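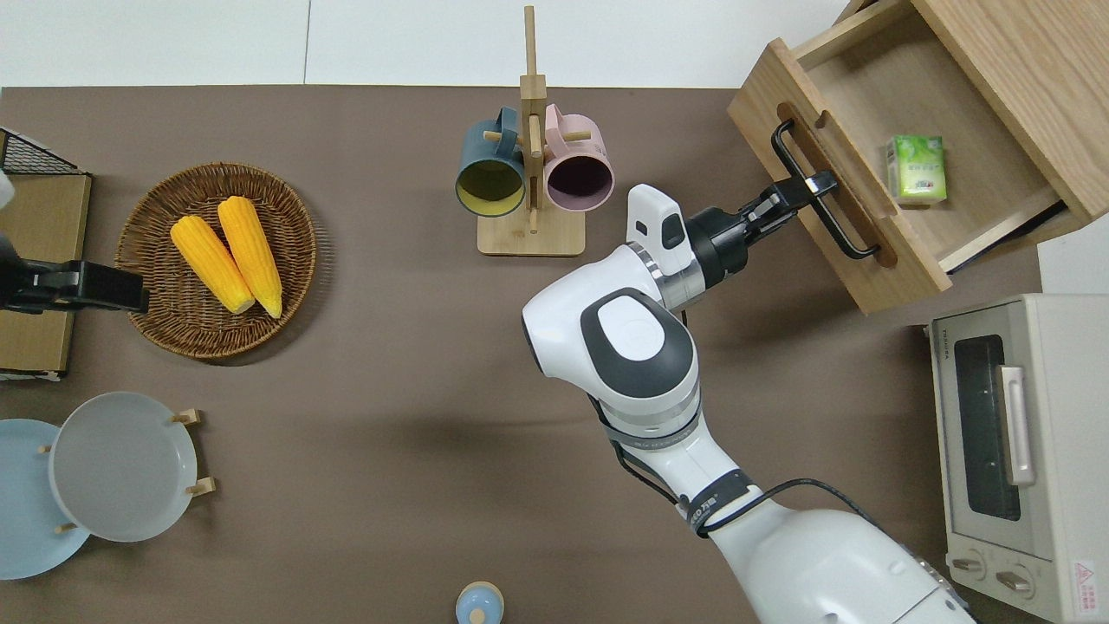

Miroslava Kovalchuk writes that her drawers still stick every August after two rounds of candle wax, and asks whether the runners should be planed or left alone until the weather changes. Leave them alone until the clearances have been measured. Wax lowers friction between two surfaces that already fit. It does nothing for a drawer box that has swollen to the width of its opening, and a drawer planed to fit in humid weather will rattle in March.

The procedure below applies to solid wood drawers that slide on wooden runners. Drawers on metal slides fail in other ways and are covered on a separate page.

Finding the cause

A sticking drawer has one of four faults: swelling across the grain, worn runners, a racked box, or a loose bottom panel that drags on the rail below. Check for them in that order.

Take the drawer out and set it upside down on a flat surface. Measure the height of each side at the front, middle and back. Then measure the opening in the case at the same depths. A steel rule is accurate enough. You want a total vertical clearance of 1/16 inch in the humid season and up to 1/8 inch in the dry season. Side clearance can be tighter, 1/32 inch on each side, because the drawer sides change very little in thickness over the year.

Wood moves mainly across the grain. On a drawer side the grain runs front to back, so the movement shows up in the height. This is why deep drawers stick more than shallow ones in the same case. A side 9 inches high in flatsawn maple can gain 3/16 inch between a heated room in winter and an unheated room in late summer. Shallow drawers in the same case may show no change you can measure.

To check for racking, measure both diagonals across the top of the box. A difference greater than 1/16 inch means the box is out of square, and the joints need to be reglued before any other work is done.

Locating the contact points

Rub soft pencil along the top and bottom edges of both sides. Carpenter's chalk also works but leaves more dust in the case. Put the drawer back, slide it in and out five or six times, and remove it. Smeared or polished areas are the points of contact. Transfer to the case will show on the runners and on the underside of the kickers, the strips above the drawer that stop it from tipping.

Mark each contact point with masking tape. If all the contact is on the top edge, the drawer is swollen or the kicker has dropped. If it is on the bottom edge only, look for a groove worn in the runner or a screw head standing proud.

Drying before cutting

Keep the drawer in a dry room for two weeks before removing any material. Stand it on end with air on all sides. Do not use a heat gun or an oven, as fast drying opens the end joints. A dehumidifier set to 45 percent is suitable. Measure the side heights again afterward. If clearance has returned to 1/16 inch or better, the drawer needs sealing and wax only, and no planing.

Planing

Use a block plane set for a thin shaving. Work from each end toward the middle to avoid breaking out the corners. Take two passes, refit, and check. Stop when the drawer runs freely with no pencil transfer on the top edge. Do not plane the front. If the front is rubbing, correct the height of the runners instead – a shim of veneer under one runner is often enough.

Worn runners should be replaced. Filling the groove with epoxy gives a surface that grabs in hot weather.

Sealing and wax

Bare wood inside the case and on the drawer sides takes on moisture faster than the finished front. One thin coat of dewaxed shellac on the sides, inside and out, slows this down. It does not stop it. Let it cure overnight and rub lightly with 320 grit paper.

Apply paraffin or hard paste wax to the runners, the bottom edges and the kickers. Avoid spray silicone, which gets into the grain and causes trouble for any later finish. Avoid oil, which collects dust and turns gummy.

Refit the drawer and test it empty, then with its normal load. A load can bow a thin bottom panel enough to touch the rail – check the underside for fresh scuffs after a week of use.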